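Edton gardeners sign up for a spring without sprays
12/22/13

It has been a long, wet autumn for anyone with a patch of grass to look after, and most of us have been glad to shut the back door on it. All the same, there is cheerful news from the Edton Allotment and Garden Society, which has filled every one of the 50 places on its first course in looking after soil without weedkillers or bought-in feeds, and filled them well before Christmas, too.

The course begins in May and runs for six weeks, with one evening indoors and one morning outdoors each week. It will be led by Eleni Mujić, who many readers will remember from the wildflower bank at Tambunan Lane (still the prettiest thing on the walk to the station, if you ask me). She has spent a good part of the autumn going round members' gardens with a trowel and a notebook, and she says the same worry came up at nearly every gate.

"People think that if they stop spraying, the dandelions will have the lot by June," she told us. "They might get a few. I try to get everyone looking at the ground first, how hard it is, whether there are worms, where the water sits after rain. Once you've had a good look you find you've far less to buy." 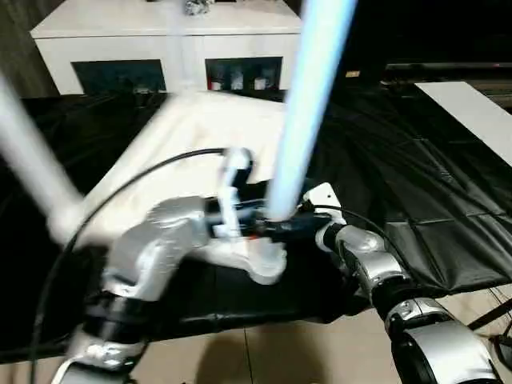

Old garden chemicals are the other half of the plan, and a part of it the society has wanted to get going for years. Members have been asked to go through their sheds over the holidays and make a list of anything they no longer use or can't put a name to. Most of us have a spot at home where such things gather, a row of small bottles and containers lined up along the bottom of a cabinet, say, and it is easy to go on walking past them from one year to the next. Please don't tip anything down the sink or into the ditch. Leave it in its own bottle with the cap on tight, keep it away from children and pets, and bring your list along to the first evening, when Eleni will explain where each sort can be taken.

Ainhoa Arroyo, who keeps the plots along the Windent side, has already gone over to leaf mould and home-made compost and will be opening her garden to the course on two of the Saturdays. Her lawn is mown high and has a fair bit of clover in it, which she is very fond of and so are the bees.

A waiting list has been opened for a second course in the autumn, and names can be left in the book at the society's hut. Stout shoes are advised for the mornings, and there will be tea.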